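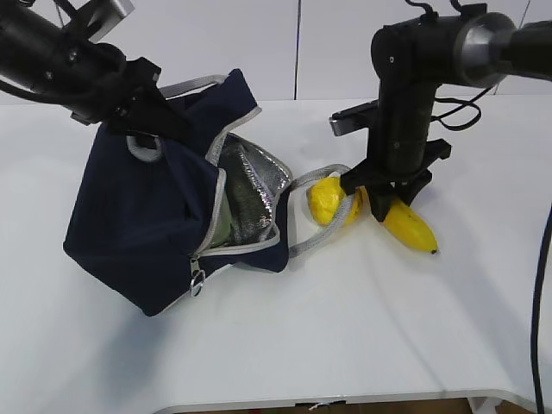 The label printer at the Okomwood packing bench stopped printing the second line of the address on insulated lunch bags. First reported 2020-08-31. The order screen shows the full address, and the packing slip from the office printer is correct. Only the bench label is short. It affects every bag in the lunch range, including the navy one with light gray piping and a gray handle, and nothing from the bottle range.

Support > Shipping > Labels > Ticket 265

Steps so far:
Restarted the printer and the Jelodex label app. No change.
Swapped the roll for a new one. No change.
Printed the same order from the other bench PC. Both lines came out.
Compared settings. The bad PC was using template 87, left over from the February sale — it has a fixed height on the address box, so anything past the first line is dropped.

Fix: set the lunch range back to the default template, then closed and reopened Jelodex. The first 2 test labels still came out short because they were already in the queue. Cleared the queue and reprinted. Full address on both.

Still open: template 87 comes back after a Pritora sync. Sync is off on that PC for now — please leave it off until we hear back from them.

Filed under: Printers, Labels, Known issues
Contact support | © 2020 Okomwood | Back to top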